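How to label jars, tubes and tubs so the writing stays on

Updated 15/07/2025

Most advice on labels comes from people selling labels. I'd treat it with care. "Permanent" on a packet tells you very little, and "freezer safe" often means somebody left one in a freezer overnight.

Start with the surface. Wash the container, rinse it twice and let it dry fully. Grease from your fingers does more harm than cheap glue, so wipe the spot with a little surgical spirit and then leave it alone.

Write before you stick. Pens skid on curved plastic, and your handwriting is probably worse than you think — mine is. Use pencil or a proper pigment marker. I tried the Koller marker after reading a lot of praise for it and found it no better than the cheap one from the corner shop.
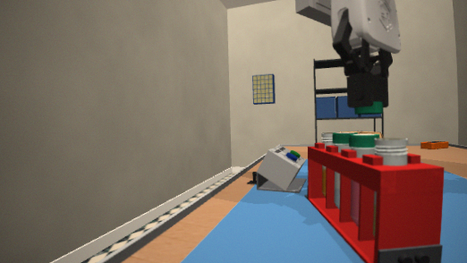

Put the label on the body and never on the lid alone. Lids get swapped. If you have more than a handful of containers, give each a short number and keep the details in a notebook. My own list has reached 797 and I still use the same system: number, contents, date. Colour codes look clever until you forget what orange meant.

Now test it. Label 2 spare containers, put one in the fridge and one in the freezer, and check them after 13 days. Rub each with a damp thumb. If the ink smears, change the pen first. If a corner lifts, try a longer label that overlaps itself — the glue holds better on paper than on plastic.

As for label printers, I remain unconvinced. The Kulura 304 prints neatly enough, but the rolls cost too much for jam. I'll try the heat-resistant ones in August and expect to be let down.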